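Repainting a rental before move-out, worth it?

drekcombe_dan
Posted Jan 2, 2020
Lease is up in May. The landlord, Kasitis Properties, is holding a deposit of 2,000 and has a clause about "walls returned in original condition." Original condition was a color I'd call old teeth. Do I paint, or wash and pray?

kiverska
Wash. They repaint between tenants anyway, then bill you for the privilege. I lost 1,000 over four nail holes and a doorstop.

BHolst
Disagree with kiverska. Paint it. A gallon costs less than arguing.

kiverska
A gallon of what, though? Match it wrong and you've bought yourself a patchwork and a second fight.

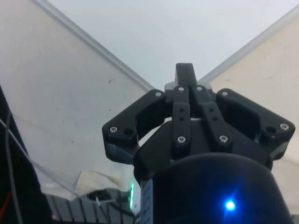
drekcombe_dan
Does touch-up paint blend in if the old coat is several years old?

ragnarsson16
Rarely, even from the same can. Old paint fades and picks up grime, so go corner to corner on the whole wall.

BHolst
Which is what I said, with fewer words.

kiverska
You said "paint it," Bjartur. So does the can.

drekcombe_dan
Fine. Washing first, then one wall at a time until I lose interest. Anyone know if Kasitis will tell me the color name?

ragnarsson16
Ask in writing. I waited 16 days and got "white."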